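Posted in: Grantee Updates > Community Kitchens
December, by Usha Menon

Moledeo meal program, progress to Dritura

Quick one before the van leaves at 4. Cooking days are back to normal after the boiler trouble. 945 meals out this period, mostly soup and the bean stew, some bread from Rätsep when they have extra. Waiting list is down to 18 households. Would be lower but two drivers left and the replacement only has mornings.

Sarmīte redid the delivery routes. Long one is now split in two, food gets there sooner and fewer complaints from the north side. Still no fix for the flats with the dead intercom, we phone up and wait.

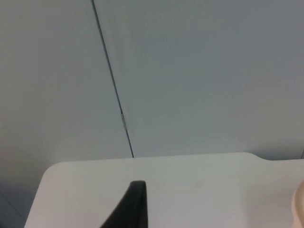

Gray wall panels and white table.

Money: spent to plan except packaging. Lids went up again, we're 175 over on that line. Asking to move it from the training line, which has room becuase the knife skills course got pushed to spring. Need a yes or no from you on this please, Vija can send the reciepts.

Allergy labels: done for all eight recipes. Aušra checked them twice and found a mistake in the lentil one (celery), fixed now.

Next: menu for the cold months, second freezer quote, hire a driver for afternoons. Client survey not started. Will send the attendance sheets separately, file too big for the form.

3 shares | 2 comments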